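Durkstead help desk
Ticket 745: Glove takes and gripper takes won't line up, model sulking
Status: open, waiting on requester
Component: Platis recorder / glove import
Opened by: Njoroge Urio

Hello all. I've put off raising this because I was sure it was something daft at my end, and it may yet be, but I've now spent a whole afternoon and most of an evening on it and I'd like somebody else's eyes please.

Short version: we're collecting hand demonstrations for the picking-up-and-putting-down model (bottles and containers for now, cups later). When I import the glove takes into Platis, the finger track and the marker track disagree about when the hand closes. The fingers shut, and then a good bit later the wrist arrives at the bottle. The model learns from this, bless it, and grabs at thin air. Pictures from the session are underneath.

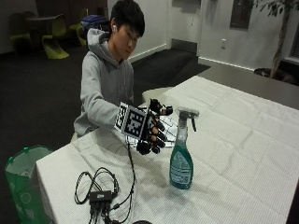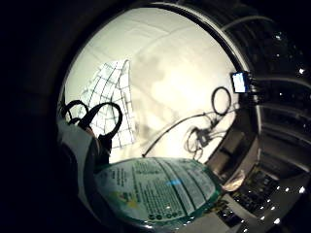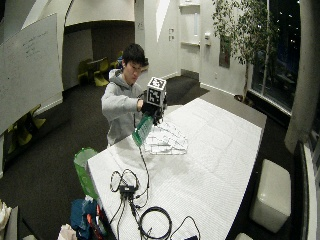

Nidia Ospina: Can you say which clock each stream is stamped with? The glove has its own and the cameras take theirs from the recorder, so if the glove came up before the recorder did, you'd get exactly this. Also, is the gap the same length all the way through a take, or does it grow? Those are two different faults and I don't want to send you down the wrong one. Please don't delete any takes yet, even the horrible ones.

Njoroge Urio: Thanks Nidia, that was quick! Nothing deleted, promise. I looked at the settings page and the glove stream says "device" and both camera streams say "host". I had honestly never noticed that column. As for whether it grows, I hadn't thought to look, so I went back and did it properly. I picked 7 takes spread over the session, and in each one I marked by eye when the fingertips met the bottle in the fixed camera view, then when the finger track said they had. (This is a very dull way to spend an hour, for the record. I had the radio on.)

In the first take I marked they're nearly together. By the last one the fingers are well ahead. Inside any single take I can't see it change, but the takes are short, so perhaps it's creeping and I can't spot it over a few seconds?

Things I tried before raising this, in the order I tried them:

Re-imported everything from scratch. No change.

Turned off smoothing on the finger track. It looked a lot more jittery and the gap stayed put.

Swapped left hand and right hand in the import menu, on the grounds that I once got that wrong for a week. It was right already. Swapping it made the hand bend backwards in the viewer, which gave me a turn, so I swapped it back.

Updated the Kinnunen plug-in. It asked me to restart, I restarted, it forgot my camera names and I had to type them in again. Gap still there. Could somebody look at the name-forgetting as well, or should that be a separate ticket?

Trained a small model on the first 40 takes only. That one is noticeably better! It still dithers near the neck of the bottle but it does at least close its fingers near something. I didn't know what to make of this at the time. Now you've asked about the gap growing I think I do.

Nidia Ospina: Separate ticket for the camera names, please, and put the plug-in version in it. On this one, yes, that's drift. The device clock runs a touch fast against the host and nothing pulls it back. Normally the recorder does a sync at the start of every take, so either that's switched off or you recorded the lot as one long session and cut it up afterwards. Which was it?

Njoroge Urio: Ah. The second one. Oh dear.

In my defence, stopping and starting the recorder between takes was driving us up the wall. You press stop, it thinks, it saves, it thinks again, and by then the person in the glove has scratched his nose and wants to know what's happening. So I let it run and cut it into takes later from the camera footage, and I was rather pleased with how fast we went. I'd read the bit in the guide about one file per take and took it to be about tidiness.

Is the session a write-off? There's a fair amount of good stuff in it, with grips from the side, grips from above, and the tilted ones I've been after for ages. I'd be sorry to ask anyone to sit through all of that again.

Nidia Ospina: It isn't a write-off. If the drift is steady you can stretch the glove track back into line, and you need a couple of moments where you're certain of both clocks, one near the start and one near the end. Did anybody do a clap or a tap on the table?

Njoroge Urio: No claps. I know, I know. There's a line about it on the checklist and I've been skipping it, as the automatic sync was meant to make it unnecessary.

What I do have is finger wiggles. We do an open-close-open in front of the camera whenever the glove has been recalibrated, and that happened 3 times in the session. They're quite sharp movements, so I should be able to pin the fully closed moment in the video to within a frame or so. Would that do?

Nidia Ospina: That'll do nicely. Use the first and the last to work out the stretch, and keep the middle one back to check it. If the middle one lands where it should, the drift is steady and you can trust the rest. If it doesn't, stop there and come back to me, and we'll do it in two pieces. One warning, which is that recalibrating can restart the device clock on older firmware. Look for a jump in the raw times just after each wiggle before you fit anything.

Njoroge Urio: Right, done, and I've had a sandwich in between so this is a calm and considered update.

No jump after the first wiggle. No jump after the last one either. There's a tiny hiccup after the middle one, a couple of samples with the same time on them, and then it carries on as if nothing had happened. I left it alone.

Fitted the stretch with the first and last. Middle one lands bang on, or as near as I can judge with my nose against the monitor. I then went back through my hand-marked takes and the fingers now meet the bottle when the bottle gets met. Even the last one, which was the worst of the bunch! I've written the corrected tracks to a new folder called glove_stretched and left the originals where they were, so anyone can undo me.

Two leftovers.

First, the gripper camera. It was already on the host clock so I haven't touched it, and against the fixed view it looks fine to me. But in the import log every gripper take has a warning that says "offset assumed zero". Is that a real worry or just the software clearing its throat?

Second, the labels. I'd tagged "grasp start" from the finger track, before the fix, so all of those tags are now early by whatever the gap was. Can I run the same stretch over the tags, or do I have to do them again by hand? Please say I can run the stretch.

Nidia Ospina: You can run the stretch. Tags taken from the finger track carry device time, so the same two numbers work. Any tags you set by looking at the video are on host time and must be left alone, so sort them into two piles first. There should be a source field on each.

The warning is real but harmless in your case. It means nobody gave it a measured offset for that camera. If you want it gone, film a tap with both cameras and type the difference in under Gimance settings. Worth doing before you record any more.

Njoroge Urio: Source field found, two piles made. Most were from the finger track, and a handful I'd set by eye when the glove cable got in the way of a clean reading. Stretched the first pile, left the second.

I'm retraining overnight on the full corrected set, same settings as before so we can compare it fairly with the small one. I'll post how it does on the bottle in the morning. For the next session I've moved the tap to the top of the checklist in big letters and I'll put up with the stopping and starting, though if anyone fancies making the save quicker I'd be very grateful (over a minute on the longer ones, I timed it!).

Please keep this open until I've seen the model run.

Nidia Ospina: Keeping it open. I've raised the slow save with the Platis people and linked it here. Send me the fit numbers when you get a moment, as I'd like to compare them with our other glove.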